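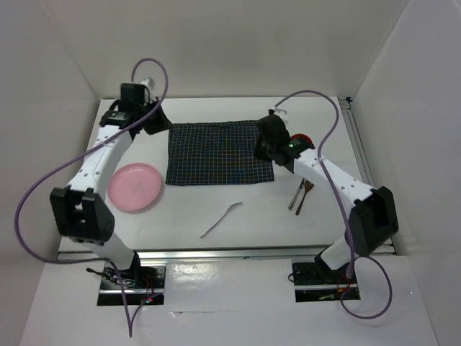
7.4 Cable Snag and Gripper Stall During Table Tasks

This section applies to Grorkent two-arm cells running the Virkow controller. Follow it when an arm stops in mid-motion and the controller reports a stall, or when a gripper cable has caught on a joint block, a base or an item on the table.

CAUTION: Do not reach into the enclosure while either arm is powered. A stalled arm may move suddenly when the cable comes free.

1. Press the stop button. Do not use the pause command, which leaves the motors powered.

2. Support the raised links of both arms by hand only after the controller shows "Motors Off." Lower each arm slowly to the rest position.

3. Wait 20 seconds before touching the wiring at either base.

4. Trace the purple cable from the gripper, past the elbow joint block, to the base. Free any loop that has caught. Do not pull on the connector at the top of the gripper.

5. Inspect the full length of the cable for cuts, flat spots or worn covering. Replace a damaged cable before restarting.

6. Remove plates, cutlery and cloths from the table. Check that no thread or fabric remains in the gripper jaws.

7. Restore power and run the Gredosix cable check at low speed with the table clear. The check moves each arm through 8 positions.

8. If the check passes, return the items to the table and resume the task.

Note: The cable must have enough slack to follow the arm through its full reach. A cable that hangs over the front rail should be checked before each shift.

If the stall returns within 250 cycles, take the cell out of service and contact Szilágyi Technical Support. Have the fault log ready. The controller stores the last 700 entries and overwrites the oldest first.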